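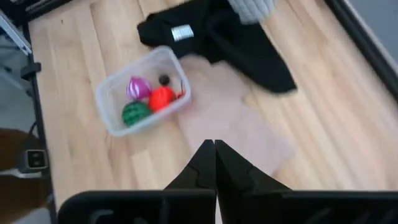
Rattana Sukprasert wants it on record that a checklist this long slows the runs down, and that if I'm going to ask people to fill it in before every block, I'd better write down why I ticked or didn't tick each line. Fair enough! So these are my comments, item by item, for the Wuleo cell. The method we're testing (pretrain on 3000 scripted motions, then fine-tune on 515 teleoperated ones) only means something if both arms start every block in the same state.

Cell: Wuleo, two arms
Date: 19 Dec 2021
Checked by: Sandamali Siriwardena

1. Emergency stop, both arms
OK. Pressed it twice, once from each side of the table. I like doing it twice.

2. Mounting plates and bolts
OK. Right plate needed a quarter turn on one bolt. Same bolt as in April, so I've put a paint mark on it and we'll see if it creeps.

3. Rails
OK after wiping. Please don't rest a coffee on the rail (you know who you are).

4. Cable slack through full reach
Pass with a comment. I jogged each arm through its whole range at low speed and nothing snagged, but the loops are generous and I'd like them tied a bit shorter before the Flula comparison. 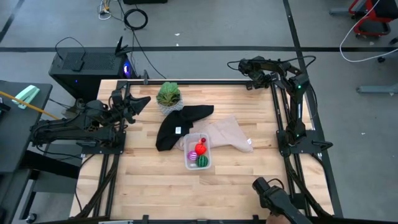 5. Gripper closing force
OK, left and right match. I use the Wunderlich gauge for this, the old one reads high.

6. Speed limit in software
NOT OK at first! The config had gone back to the default after the update. Fixed, saved, rebooted, checked again. This is the one I'd really ask everybody to look at, as a faster arm also spoils the success rates we compare against.

7. Operator position
OK. Hands stay out of reach of both arms once the policy is running, including when an item lands badly and you're dying to nudge it. Score it as a miss and move on.

8. Logging
OK. Last block ended at episode 1420, and 796 of those are held back for evaluation. Merard drive has space.

Open: item 4, cable ties. Rattana has the bag.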